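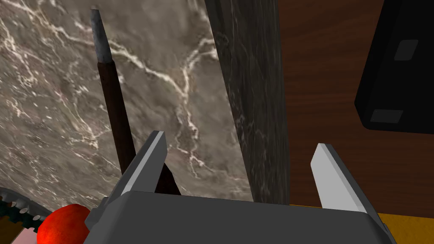
Page last changed: August, by Hiyori Hattori

4. Running your first grasp in the simulator

By now you should have Sevier installed and the Binthorpe scene pack unpacked next to it. If you skipped section 3, go back and do it, because the planner will start without the scene pack and then sit there looking at an empty world. Everything from here on happens in simulation, so you can be as bold as you like!

We're going to ask the arm to pick up the rod, the upright one with the silvery end and the dark shaft. It's a lovely first target: long, thin, leaning a little, and standing outside the open fingers, close to the left one. The planner has to shift the gripper sideways before it can close, and you get to watch it work that out.

4.1 Load the scene

1. Open a terminal in the Sevier folder and start the simulator with the command sevier sim.

2. In the Scenes tab, choose Marble and Mahogany and press Load. The first load builds the collision shapes and takes a while. Later ones are quick.

3. Switch the view to Wrist. You should have the gripper at the bottom with its fingers wide apart, and the dark upright board running up the middle between the marble and the reddish wood.

4. Press Pause before you do anything else. The physics keeps running while you click through menus, and a standing rod may not stay standing.

Note: if the fingers appear closed, the gripper has kept its state from your last session. Choose Gripper, then Reset, and load the scene again.

4.2 Check what the perception module has found

1. Open the Perception panel and press Segment. Each object gets a coloured overlay and a label.

2. Click the rod. Both parts, the metal end and the dark shaft, should light up together.

3. If only the metal end lights up, hold Shift and click the shaft, then press Merge. This happens fairly often! The shaft goes behind the left finger from this viewpoint and its dark colour sits close to other dark things nearby, so the segmenter likes to call it a separate object. Lino Serra is working on a better fix.

4. Look at the lower left, where the round red object and the toothed piece are crowded together by the housing. Mark all of this group as Obstacle. You don't need the labels to be right, only the outlines.

5. Do the same for the tall board and for the black object in the upper right.

Caution: never mark the marble or the wood as Ignore to speed things up. The planner will then happily route the fingers straight through them. It looks funny on screen and is much less funny if you later export the same settings to a real arm.

4.3 Plan the approach

1. Select the rod and choose Grasp, then Suggest. Sevier samples 500 candidate poses and keeps the best 10.

2. Step through them with the arrow keys. Each one is drawn as a ghost gripper, and I could honestly do this all afternoon.

3. Pick a pose whose finger line crosses the shaft, well below the metal end. The end is tapered, and the default friction values don't hold well on it.

4. Set Clearance to 2 cm. With less than that, the left finger may brush the rod as the gripper moves across.

5. Press Plan. A green path means you're ready. An amber path means the planner had to reduce the clearance somewhere; hover over the amber stretch and it will tell you which object is in the way.

Note: the path may back away from the surface before it goes sideways. Leave it alone. The left finger has to get past the rod, and the retreat gives it the room.

4.4 Run it

1. Set Speed to Slow for the first run.

2. Press Pause again to release the physics, then press Execute straight away.

3. Watch the Contact graph. You want to see two lines rise, one for each finger. A single line means one finger is pushing the rod along; press Stop and go back to 4.3.

4. When both lines level off, press Lift.

If the rod slips, raise Grip Force by one step and try again. Save each attempt with Ctrl+S before you reset, as the replay viewer in section 5 lets you lay the runs over one another, and that's where the tuning gets really enjoyable.

Questions about the segmenter go to Lino Serra. For planner trouble, send your log and the saved run to Ivone Aguiar.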